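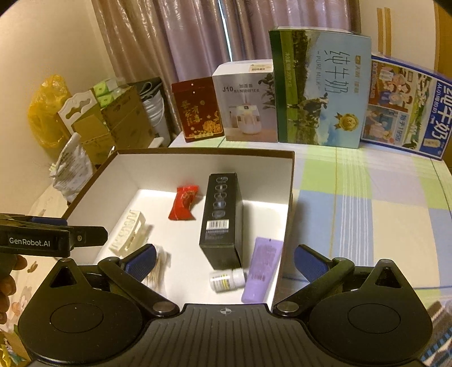

Ticket 582: right finger slow to close, hand-held gripper, Pratstead bench

Status: Resolved
Opened: September 21, 2023
Assigned to: Tomomi Katayama

Reported fault
Right finger lags the left when closing. Small items get pushed sideways in the box before both blue pads meet. Worst on the claw clip and the candy wrapper.

Log
1. Checked both pads for wear and lifting edges. No fault found.
2. Cycled the fingers by hand 17 times with power off. Right side stiff near full open.
3. Backed off the right pivot screw a quarter turn. Lag reduced but still there.
4. Took the right pivot apart. Grey dust and cloth fibre packed behind the washer. Cleaned, dry lubed, put back together.
5. Re-centred the fingers on the crosshair mark and ran 300 closes. No lag.

Parts used
One washer, from the Kornberg spares tin.

Follow-up
Pivot clean added to the service sheet at every 2,000 closes. Left pivot not opened yet, do it at the next service.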